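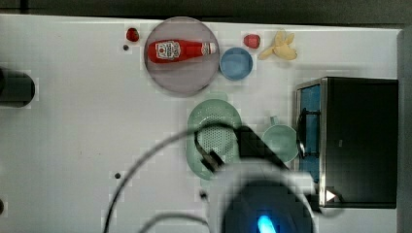

Bottle on the plate, colander by the cup. Kitchen table, top view.

OK so people keep asking for our table rules after the Funudley meetup. Typing this fast between runs, sorry. Thread.

Rule one. Write the layout down BEFORE the arm moves. Which thing goes where, which way the cap points, which way the handle points. "Same as last time" is not a layout.

Two. Table gets cleared to the sheet, not to memory. We lost 45 runs in February to a bowl that kept creeping toward the plate. All 45 redone. Fun week.

Three, cables. Look at them before every start. If a loop can snag a finger or drag a cup, stop and re-dress it. Doesnt matter if it was fine five minutes ago.
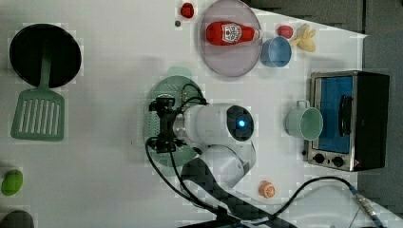 Gripper over the colander, cables looping above and below it. Pan and slotted spatula off to the left.

Four: hands out while the arm is live. Yes even to nudge a strawberry. Hit stop, wait 5 seconds, then reach. The Sriwong folks do 9 and I won't argue with them.

Five. Small stuff counts. If it rolls off the table, that run gets a note. Don't quietly put it back and carry on, I will find out when I go thru the log.

Someone asked about failed grabs. Keep them! Label them, keep them. Pronora's checklist says the same and it's the best line in there imo.

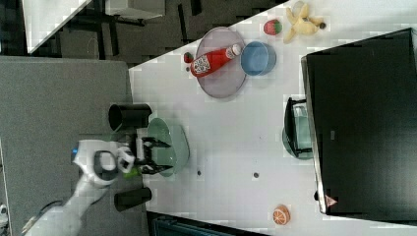

Green piece at the fingers, bowl tipped on its side. Black cups either side.

Six, names. One name per object, everybody uses it. We had "bowl", "dish" and "blue thing" in one log. Run 2552 is still unreadable to me.

Also the stop button goes where the person sits, not where the cord happens to reach. Should have been rule one tbh

Sheet is version 3/8/25, Loso people already have it. Reply if you want a copy, will send tonite

Back to it, next layout is up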